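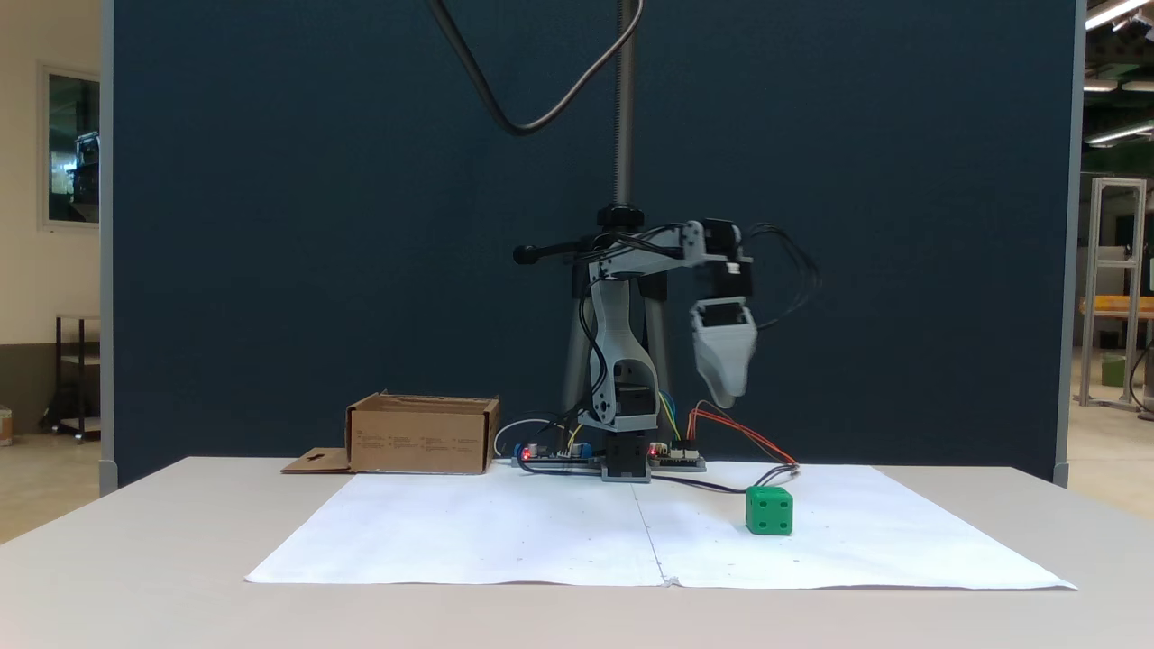
ok so it's September I started printing this arm and it's only now that I'm willing to post about it in public. Thread, because I have a lot of feelings about servos and my family has asked me to take them elsewhere

Background: I've been a member at Skovon (shared workshop, old print shop building, terrible coffee) for a while and mostly made shelves. Then I found the Zidunlow arm files and thought, how hard can it be. Reader, I had never soldered anything in my life

Zidunlow is a hobby design, all printed parts and small servos, with a nice base and a curvy upper arm. The files are free and the instructions are... a mood. Step 9 just says "fit the shoulder." That was a whole weekend!

I printed everything in light gray because that was the spool the workshop had going cheap. I was going to do orange. Now I can't picture it in orange at all, it would look like a traffic cone with ambitions

Print notes for anyone doing the same one: upper arm goes on its side with supports in the shoulder cutout, and pick the supports out SLOWLY. I snapped one going at it with pliers and had to run the whole upper arm again overnight. The forearm printed fine first try, which made me cocky, see above

The shoulder servo sits down in that cutout and it is snug. Mine needed a bit of sanding along the top edge. If you have to push hard, stop and sand some more (I pushed hard, and that's the story of the second reprint)

Wiring. I used whatever jumpers were in my drawer, so it's yellow and blue and green going up into the arm and then red and orange off to the side, and I had every intention of making that mean something. It doesn't. I have a page in my notebook that says which is which and if I lose that page I'm done for

The wires at the gripper end still stick out to the side in a big floppy bunch. I know. I have a bag of little clips. I keep taking the gripper off to fiddle with it, so every time I clip them down I'm unclipping them again an hour later

Two boards down by the base. Having them loose on the table is great for poking at and bad for my nerves, I've dragged a sleeve across them more than once. There's a printed tray on the list. The list is long

Somebody at Skovon told me red lights on a board mean trouble and I spent an evening chasing a fault before I read the manual and learned those are just the power lights. So if you also have little red lights on yours: fine! Go have dinner

The part I'm proudest of is the code, which is a strange thing to say about code this ugly. I'm running Bajpai on the laptop to plan the moves, and then a script of mine turns those into servo positions. It worked on the bench with one servo, then I plugged in the rest and the elbow tried to salute the ceiling

Fix for the saluting elbow, in case you found this thread by searching for it: I had two joints swapped in the config. That's it. Two numbers the wrong way around. I'd already ordered a new servo

Another one: limit your speed in software before you do anything else. I've got mine capped at 300 in the config now (it defaults to 600, no idea what the units are, the docs don't say). At 600 it flings. At 300 it moves like somebody reaching for a cookie they shouldn't have

The job I've given it is simple. Pick up the green die, put it down somewhere else on the paper. The holes for the pips are recessed, so I figured there'd be something for the jaw to catch on. In practice the jaw slides right over them and the cube skates off across the paper like it's got somewhere to be

The big white sheet is the best cheap upgrade I made, by the way. You can pencil on it where the cube started and where it ended up, and you find out very fast how sloppy your joints are. Tape the corners down or it creeps (I forget to tape the corners down)

I do log every try, in a spreadsheet, like a normal person with normal hobbies. As of 2/1/24 it's at 493 attempts. I'm not telling you the success column yet. It's getting better – that's all you get

What helped most so far was coming down on the cube straight from above. I had it swooping in from the side, because that looked cool, and it knocked the thing over every time. Up, across, straight down, close. Boring and much better

Second biggest help: letting it sit still for a moment before the jaw closes. The arm has a wobble when it stops, and if you grab during the wobble you grab air. My pause is 3 seconds now, which feels like forever when you're standing there holding your breath

Next up is rubber on the inside of the jaw. People keep suggesting bits of bike tube, and there's a grippy sheet from Drekik that I've had my eye on. If you've tried either on a printed gripper please tell me, I'd love to skip buying both

And yes, I'll share the config and the script once I've taken out the comments where I yell at myself. Give me a week or so – there are many

Oh and to the person who asked if it can pour coffee: have you seen my wiring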